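**Fold lines in a dark felt tablecloth, how do you remove them?**

---

**lomard_kitchen** wrote:

Hello all. I bought a dark gray cloth for our dining table. It is soft, a little fuzzy, something between felt and a thin blanket. The shop is called Gindwood and the label was already gone, so I do not know what the fiber is. It came folded in a packet and now it has long lines across the full width. I left it on the table for 2 days and the lines are still there. I am afraid to iron it. What would you do?

---

**akyol121** wrote:

Do not put the iron directly on it. If it is polyester it can melt a little and then you have a shiny mark forever. I did this with a black one in November and the mark is the shape of the iron, very clear.

Lay a damp cotton towel over the fold, iron on low, lift, move to the next place. Do not slide it.

---

**teapot_south** wrote:

I disagree with the towel. On fleece it presses the fibers flat and you get a smooth stripe where the line was. Hang the cloth in the bathroom while you shower, then pull it by the corners with another person. It works for my curtains also.

---

**akyol121** wrote:

Curtains have weight and they hang all day. A tablecloth on a hanger gets a new fold from the hanger.

---

**teapot_south** wrote:

Then use the shower rail and not a hanger. I have never had a line from the rail.

---

**imier_b** wrote:

Is it so important to remove them? After one week with plates and elbows nobody looks at the folds. My bigger problem with this type of cloth is crumbs and cat hair. You can see everything on dark gray.

---

**lomard_kitchen** wrote:

Thank you for the answers. We have guests for lunch and my mother-in-law looks at such things, so yes, a little important :)

I tried steam from the kettle on one corner, but carefully, and I did not see any difference. This is how the table is now:

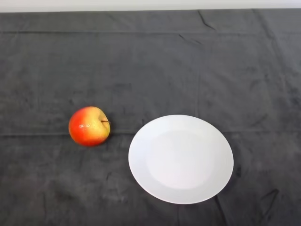
*The cloth with an apple and the white plate. One fold goes behind the apple and under the plate, the other is near the far edge.*

The long folds I can maybe accept. The small wrinkles to the right, below the plate, I like less.

---

**akyol121** wrote:

The fold under the plate is not bad. For the wrinkles at the lower right I would first pull the cloth flat from that side and fix it with two clips under the table edge. Leave it overnight. If it stays, then my towel.

---

**teapot_south** wrote:

Clips yes, towel no. You can also brush it with a soft clothes brush, always in one direction. It has lighter and darker patches, and with brushing they become more even. At least on mine they did.

---

**imier_b** wrote:

White plate on dark gray looks very nice, by the way. I would put a big serving dish on the wrinkles and go cook the lunch.

---

**lomard_kitchen** wrote:

I will do the clips tonight and the brush in the morning. If I try the towel, it will be on the part that hangs down at the back. Does anyone know if this material can go in the washing machine at 30 degrees, or only by hand?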